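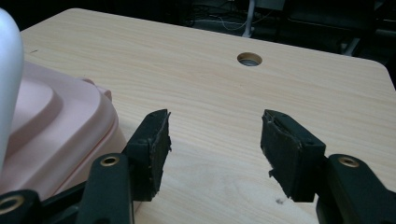

Light timber tabletop in the long room at Grester, with its round cable hole.

Brelamell Shared Lunches
Progress report to the Urquijo Fund
10 March 2024

Dear friends at the Fund,

It hardly seems any time since we were writing to thank you for the grant, and now it is time to tell you what has become of it. We have tried to keep to the headings you sent us, although we did wander a bit under the second one, and we hope you will forgive that.

What we set out to do

When we applied, the lunches at Grester were running on leftover goodwill and a very old oven. People would come along for soup, stay for the cup of tea, and then go home to an evening meal that was quite often toast. We asked you for help to do two things - to cook a better lunch, and to cook enough of it that anyone who wanted a second serve to take home could have one. We also wanted to begin a smaller lunch out at Nurnico, where the bus only comes through in the mornings and there is no café any more.

What has happened since September

We have served 1,398 lunches across the two places, and we are very proud of that number. The bulk of them were at Grester, as you would expect, but Nurnico has grown faster than we planned for. The first lunch there drew 6 people, all of whom knew each other already and sat at the one end of the hall. These days they have to put the second row of chairs out, and there is a fair bit of good-natured argument over who gets to sit near the heater in the cold weather and who gets the fan in the warm.

The menu has changed a lot. We began with what we knew, so there was a good deal of pumpkin soup and a tuna bake that we thought was popular until we asked. People told us kindly but firmly that they could make tuna bake at home. What they wanted was the sort of food that is too much bother for one person: a proper roast with gravy, lamb curry, stuffed capsicums, dumplings, rice pudding done slowly in the oven with the skin on top. The rice pudding has been asked for so often that we now make it every second week whether it is on the list or not.

The take-home serves were slower to catch on. We think some people were shy about asking, and others didn't like the foil trays, which leak on the bus and can't go in the microwave. We have been encouraging everyone to bring something of their own from home with a lid that shuts, and this has made a real difference. There is a lovely muddle of colours and shapes on the bench by serving time, and we have had to get strict about names on the bottom.

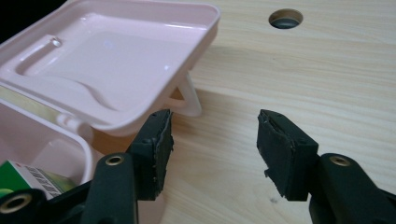 A pink container with its lid up. There is a spoon-shaped hollow moulded into the lid.

How the money was spent

The largest single cost was the new oven at Grester, which came in at $2,000 including the electrician. It holds its heat properly and the door closes without a chair against it, so you can imagine how pleased the cooks are. The rest went on food, on fuel for the run out to Nurnico, and on a set of heavy saucepans that we bought second-hand from a motel that was closing down. We did not spend what we had put aside for printing, as word of mouth did the job for us, and with your permission we would like to move that amount across to groceries. The full statement is attached with the receipts.

What has been difficult

Getting hot food to Nurnico is still our biggest worry. The road is rough after rain and we lost an entire pot of minestrone in the back of the car in the spring (the car has never quite recovered). We now cook the main dish there where we can and only carry the sweets over, but the hall kitchen has one small stove and it makes for a long morning.

We also closed both lunches for 10 days in the worst of the summer heat. We rang around our regulars during that time and dropped off cold meat and salad to those who wanted it. It was the right decision, but people did miss the company, and next summer we would like to try an early breakfast in its place.

What comes next

We plan to keep both lunches going through the winter, with more soups at Nurnico and a baking morning at Grester for anyone who would like to learn the rice pudding. We are getting quotes for a second stove and will send them on to you once they are in.

If any of you are ever passing through, please come and eat with us. We serve at noon and there is always enough.

With our warmest thanks,
Everyone at Brelamell Shared Lunches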